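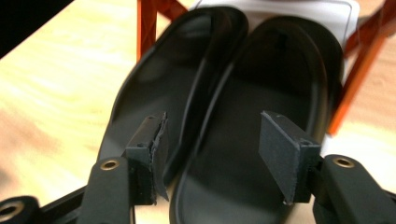 Summer slides get gross, and by July mine are usually the worst-smelling thing in the house. I wear them to the pool, to the mailbox, out to the compost, and then I kick them off by the back door and forget they exist. The plain black molded kind, with a smooth footbed and a raised rim all the way around, is the easiest sort to clean, but that rim is where sunscreen and grit like to hide. So that's where most of the scrubbing goes!

## What I use

- a dishpan or bucket
- dish soap
- baking soda
- an old toothbrush
- 2 rags (old T-shirts are great)

## Washing

1. Knock the soles together outside. Do this over the grass and not over the porch you just swept, ask me how I know.
2. Fill the dishpan with lukewarm water and a good squirt of soap. Skip the really hot water – I warped a pair that way a few years back and they rocked when I walked.
3. Let them soak for 30 minutes. They'll float, so I put a dinner plate on top.
4. Mix baking soda with a little water until it's like toothpaste, then scrub the footbed in small circles. Go along the inside of the rim with just the tips of the bristles.
5. Flip them over and do the treads. A toothpick gets the pebbles out.
6. Rinse until they don't feel slick anymore. Soap left on the footbed is slippery, and my friend Ayanda nearly went down on her kitchen tile once.

## Drying

Wipe them with one rag, then set them in the shade with the heels propped on the other one, rolled up. Mine take most of an afternoon. Don't leave them in a parked car or on a sunny deck, because this kind of foam can shrink.

If they still smell the next morning, sprinkle dry baking soda on the footbeds, leave it overnight, and wipe it off with a damp rag. I do that part every couple of weeks and the full wash once a month.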